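# Bench rules for the coffee machine task

Last changed January 11, 2018. Applies to every Olteo arm that runs the drinks task at the Porkelska site.

The machine has moving parts, hot water and a lid that can trap a finger. Follow the steps in order, even for a short test.

## Before you start

1. Check that the stop button is within reach of where you will stand.
2. Route the arm cable so it can't catch on the lid or the handle.
3. Put one pod on the upper tier of the turntable. Spare pods stay in the drawer.
4. Set the arm to the slow profile, 17 per cent of full speed.
5. Write the run number in the log. The last one under the old rules was 1629.

## Working around the mug and lid

The arm may touch the lid, the handle, the pod and the mug. It must not push on the body of the machine. Keep hands out of the space between the gripper and the brew head while the arm has power, and treat a gripper that is holding still as one that may move.

If a mug tips over, press stop before you reach in. Do not try to save the run by driving the gripper under the rim. Stand the mug up by hand, check it for chips, and start again from step 1.
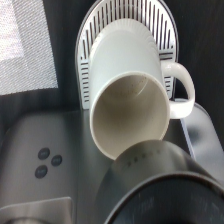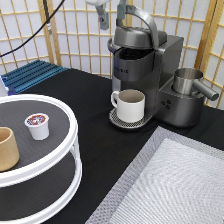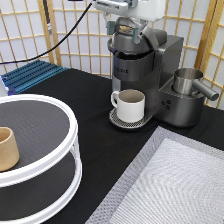 ## Brewing

1. Fill the tank by hand with the arm parked. Wipe up spills before you go on.
2. Close the lid fully. A lid that sits slightly raised counts as open.
3. Stand back before the brew button is pressed, whether by you or by the arm.
4. Wait 5 minutes after the last drip before the arm lifts the mug.

Grip force on the mug is capped at the value in the Zudance settings file. Do not raise it for one run and plan to put it back later.

## Afterwards

Park the arm, cut its power, then take out the used pod. Rinse the mug and the drip tray. Log any stop, including ones you pressed by mistake.

The full risk sheet is form 740, kept with the Dwivedi manuals. It is next due for review in September.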